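Cleaning and Re-oiling a White Work Table After Food Prep

Updated 2024-01-26 by Fitzgerald Greenberg

This procedure covers white tabletops with a sealed, painted or laminate surface. It does not cover marble, bare wood or oiled wood. The only part that gets oil is the underside hardware, and that step is at the end.

What you need

Dish soap, baking soda, two microfiber cloths, a plastic scraper, 3 percent hydrogen peroxide, light machine oil, and a spray bottle that holds at least a pint. I use the Filtumix bottle because the nozzle can be taken apart and rinsed. Any bottle will do for the soap. Keep the peroxide in its original brown container.

Step 1. Clear and scrape

Move dishes and food off the table and unplug any appliance before lifting it. Hold the scraper nearly flat and push away from you. Do not use a metal blade, even on dried sugar. Dried sugar softens if you lay a damp cloth over it for five minutes.

Step 2. Wash

Mix two teaspoons of dish soap into a quart of warm water. Wipe in straight, overlapping passes from the back edge to the front. Rinse with the second cloth and plain water. Soap film left on a white top turns yellow under window light and is often mistaken for a stain.

Step 3. Treat fruit stains

Berry juice is the most common cause of pink marks on white surfaces. Fresh juice comes off in step 2. For older marks, wet a folded paper towel with peroxide, lay it on the mark, and leave it for 15 minutes. Rinse. Repeat once if a shadow remains. 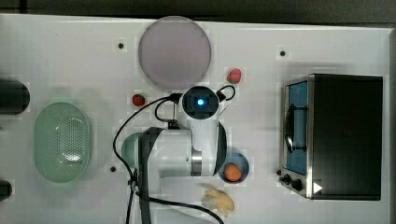

Strawberries and a plate on a white tabletop.

If peroxide does not work, make a paste of three parts baking soda to one part water. Rub it with a fingertip, using light pressure. Baking soda is a mild abrasive and will dull a gloss finish if you bear down. Test the underside of the overhang first. On the Jelínek tables with the matte finish, skip the paste and repeat the peroxide instead.

Never mix peroxide with vinegar or bleach.

Step 4. Dry the edges

Run a dry cloth along the rim and any seams. Water that sits in a seam swells the core, and the edge strip will lift. If a strip is already loose, let it dry overnight before gluing.

Step 5. Hardware

Tighten the leg bolts by hand, then give each one a quarter turn with a wrench. Put one drop of oil on each folding hinge and wipe off the excess. Fixed legs need no oil.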